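3.2. Materiales y procedimiento de limpieza

El estudio se realizó en las cocinas colectivas de Nalholm y Tusari, donde se registraron 3029 jornadas de uso. En cada centro se asignó un juego de paños por turno y se anotó la superficie tratada, el producto aplicado y el número de lavados acumulados. Siguiendo a Camacho y Kravchuk, se excluyeron los paños con costuras abiertas o con restos visibles de grasa.

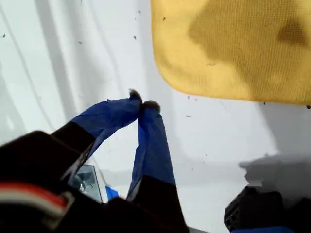 La recogida de muestras se efectuó al cierre de cada turno mediante hisopado de 11 puntos fijos por cocina. Las muestras se conservaron en refrigeración hasta su traslado al laboratorio de Masanja, donde se procesaron por duplicado. De las 872 muestras válidas, más de 14 requirieron una segunda siembra por crecimiento confluente.

La textura del tejido se consideró variable independiente. Se compararon el algodón liso y la microfibra de punto en relieve, esta última con trama similar a una cuadrícula (figura 2).
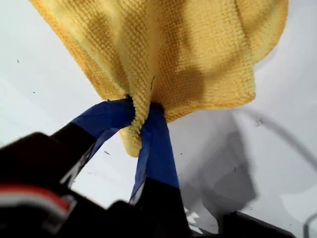
Figura 2. Paño amarillo de microfibra con textura de cuadrícula fina y dobladillo de tono más anaranjado.

El lavado se llevó a cabo a 60 °C, sin suavizante, y el secado se hizo al aire. Las diferencias entre tejidos se analizaron mediante un modelo lineal mixto, con la cocina como efecto aleatorio y el número de lavados como covariable.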